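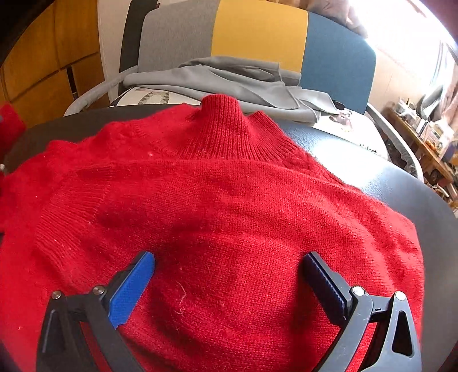

Subject: Re: [amp-bench] hum after cap job on the Rikier
From: Fulvio Ferri

Rodica, sorry, slow reply, been in and out of the shop since March. Quick notes before I lose them again.

Rodica Dumitrescu wrote:
> Replaced all the filter caps in my Rikier combo last month, plus
> the bias supply cap. Hum is worse than before I started!! Volume
> knob makes no difference. Reverb on or off, same thing. Tubes
> swapped with a known good set. B+ reads 518 at idle which seems
> high to me. Guitar is my old Clulham semi-hollow but it hums with
> nothing plugged in too. Before I pull the board again, is it
> worth trying the Enache choke or am I just throwing money at it?

Don't buy the choke yet. If volume does nothing then it's coming in after the volume pot, so phase inverter, power tubes or supply. Forget the preamp for now.

First thing, pull the phase inverter tube. Hum stays? Output stage or bias. Hum goes? Look at the node feeding the inverter, and where you grounded that cap. On the Rikier the first filter cap wants to go back to the center tap wire direct, own lug. Lots of people hang it on the preamp ground because it's closer. Mine did exactly what yours is doing until I moved it.

Is it a 60 or 120 buzz? Makes a big difference. 120 is supply ripple, 60 is heaters or bias usually. If you can't tell by ear, record it on your phone and look at it in any free audio program.

518 isn't crazy for that amp if the bias is cold. What's the current per tube? I run mine at 32 mA and B+ comes down a fair bit from there. Check teh bias cap polarity too, positive goes to ground on that one. Easy to put in backwards, I have done it. Power off and caps drained before you go poking, you know this.

Choke: the Enache is fine, well made, but the stock one almost never dies. Measure it cold, if you get a sane resistance leave it alone. I used a Zilov in one and honest opinon could not hear any difference.

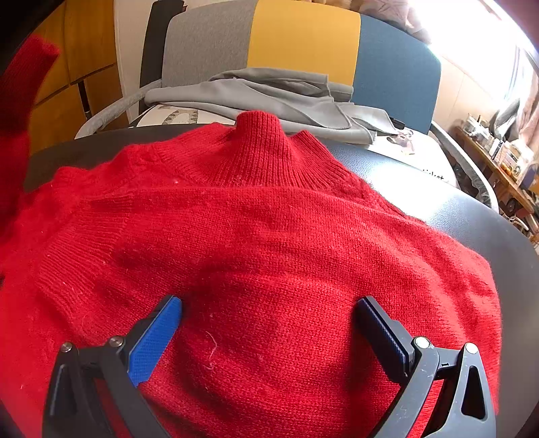 Red mock-neck sweater, laid flat

Also, did you reuse the old humdinger pot? If the wiper's open the heaters are floating and nothing else you do will help. Cheap part.

Have to run, customer with a dead standby switch. Post the bias numbers and a shot of the ground lugs when you get a chance.

Fulvio

Last updated: March
Contact the list owner | Copyright amp-bench list members | Back to top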